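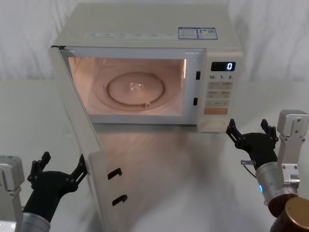 Countertop microwave oven with the door open and the interior light on.

Gastorness moves stud and threaded rod work to Pistthorpe

03/01/2020

Gastorness has moved the manufacture of its double-ended studs, foundation bolts and cut-to-length threaded rod from Galcombe to its larger site at Pistthorpe. The first orders from the new line leave this month. The Galcombe works stays open for nuts, washers and small turned parts, and the trade counter there is not affected.

The move brings cutting, chamfering, thread rolling and packing under one roof for the first time. At Galcombe, bar was sawn in one building and carried across the yard to be threaded in another, and anything over the length of the old rolling bench was sent out to a subcontractor. The subcontract stage has now been dropped for all carbon steel and most alloy steel work. Stainless studs in the largest diameters will still go out for threading until a second set of dies has been proved.

The main item of new plant is a two-die cylindrical thread rolling machine supplied by Ristić. It can be set for through-feed rolling, in which the bar passes between the dies and comes out threaded along its whole length, or for in-feed rolling, in which the dies close on a fixed length at the end of a stud. Changing between the two takes most of a morning, so the production plan groups orders by method first and by diameter second. Customers who order both fully threaded rod and double-ended studs on the same purchase order may find that the two are ready on different days. They can ask for the order to be held and sent complete.

Rolled threads are formed by pressing the steel into shape, and no metal is removed. The blank therefore has to be smaller than the finished outside diameter of the thread, and close to what is known as the pitch diameter. On a double-ended stud this leaves a plain middle section that is visibly thinner than the threaded ends, unless the bar is turned down at each end before rolling. Gastorness will supply either form. The thinner type is listed as reduced shank and the other as full shank. Where an order or drawing does not say which is wanted, the company will send reduced shank, as it did at Galcombe.

Cut threads are still available. They remain the usual choice for short runs, for odd pitches for which no rolling dies are held, and for repair work where a stud has to match one already in service. Two of the Galcombe lathes have been moved to Pistthorpe for this purpose and will be used for nothing else.
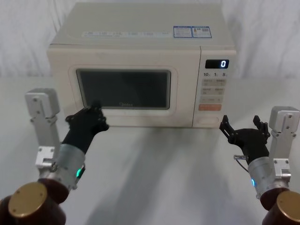

Struan Lindsay, operations manager at Pistthorpe, said the length of the building had decided the matter. "We could have put the same machine in at Galcombe, but there was nowhere for a long bar to go once it came out of the other side. You need clear floor at both ends. Here we have it, and the bar store is in line with the saw, so the bundle is lifted once."

The saw is an automatic cold circular type with a bar magazine. It holds length closely enough that most studs go straight to chamfering with no facing cut. Both ends are chamfered in one operation, and the operator checks the first piece, the last piece and samples in between against a gauge. Threads are checked with go and no-go ring gauges at the same intervals. For galvanised work the threads are rolled to the standard size and the mating nuts are tapped oversize after coating, and the company asks buyers to take the nuts and studs together for that reason. Nuts bought elsewhere and tapped to the normal size will not run on to a hot-dip galvanised thread.

Bright zinc plating, hot-dip galvanising and zinc flake coating continue to be done by outside platers. Lead times for coated parts are therefore the time for plain parts plus the plater's turnaround, and the order acknowledgement will now show the two separately. High-tensile studs that are electroplated will be baked after plating to reduce the risk of hydrogen embrittlement. The bake is included in the price and is recorded on the certificate of conformity. Buyers who would like to avoid the question altogether are being offered zinc flake, which does not introduce hydrogen in the same way.

Stock held at Pistthorpe has been widened to go with the move. The company lists 226 lines of threaded rod and stud for immediate despatch, of which 89 are new to the range. Most of the additions are fine-pitch metric rod and left-hand threaded studs for turnbuckles and adjustable links, together with a small number of imperial sizes for older plant. Imperial rod is stocked in one strength grade only. Anything else in imperial is made to order.

Standard packs are unchanged in the smaller diameters. In the larger ones the pack has been cut to a quantity that two people can lift, after complaints from stores staff. The full case quantity for short studs is 1,000, and part cases will be supplied at the full case rate for the first quarter of the year. After that the split-case charge that applied at Galcombe returns.

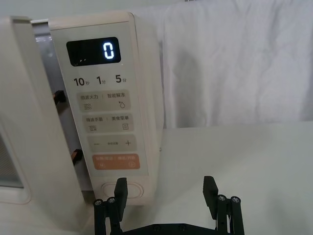

Reading time: 5 minutes

Orders for made-to-length items should give the diameter, pitch, overall length, thread length at each end, material, strength grade, finish and quantity. A sketch is accepted in place of a drawing if every dimension is marked on it. Overall length is taken to include the chamfers unless the order says otherwise. Thread length is taken as the length of full-form thread, with the run-out added to it. This last point differs from past practice at Galcombe, where the run-out was counted as part of the thread length, and repeat orders placed before the move will be made to the old rule unless the customer asks for a change. The difference is small on fine threads but can matter where a nut has to be run close to the shank.

Foundation bolts are being made in the same bay. The range covers straight bolts with a welded or nutted plate, L-shaped bolts and J-shaped bolts. Bending is done on a hydraulic press after threading, with a sleeve over the thread to protect it. Diameters up to a set limit are bent cold. Above that the bar is heated, and heated bends are offered only in mild steel, so that the strength of a heat-treated bar is not lost at the bend. Buyers needing a high-strength holding-down bolt in a large diameter are advised to use the straight type with a plate.

Templates for setting bolt groups in concrete can be cut to order in steel plate. They are priced by the sheet and quoted separately from the bolts.

Traceability has been brought into line across the range. Each bundle of bar is given a number on arrival, and that number follows the material through the saw, the rolling machine and the packing bench to the label on the carton. Mill certificates are kept against the bundle number. Certificates are sent by email with the despatch note and are no longer posted – customers who need paper copies should say so when ordering. Studs above a certain diameter are stamped on one end with the grade and the maker's mark. Smaller studs are colour coded, as before, and the colours have not changed.

Lindsay said the line had been run on trial for several weeks before the old bench was switched off. "We made the same stud on both and measured them side by side. Lead on the long pieces needed some attention. If the dies are a fraction out of line the error adds up along the bar, and on a long rod you will find it as soon as you try to run a nut down. That took us longer than the installation." The trial parts were kept for use as setting pieces and have not been sold.

The rolling machine is guarded and interlocked, and the coolant is filtered and returned to the tank. Some 200 sets of rolling dies and thread gauges have come across from Galcombe, and each has been inspected and given a new number. Sets that did not pass have been withdrawn. A few slow-moving pitches are without dies as a result, and these will be cut on the lathes until replacements arrive.

Deliveries of bar and collections of finished goods are both through the rear gate at Pistthorpe. Drivers should report to the goods-in office before unloading. Customers collecting their own orders can still do so from the Galcombe counter if they ask at the time of ordering – a van runs between the two sites each working day, and collection from Galcombe will be one day later than from Pistthorpe.

Account numbers, payment terms and sales contacts stay as they are. Quotations issued from Galcombe before the move will be honoured until the end of January, after which they will need to be requoted. Drawings already held on file have been transferred and do not need to be sent again.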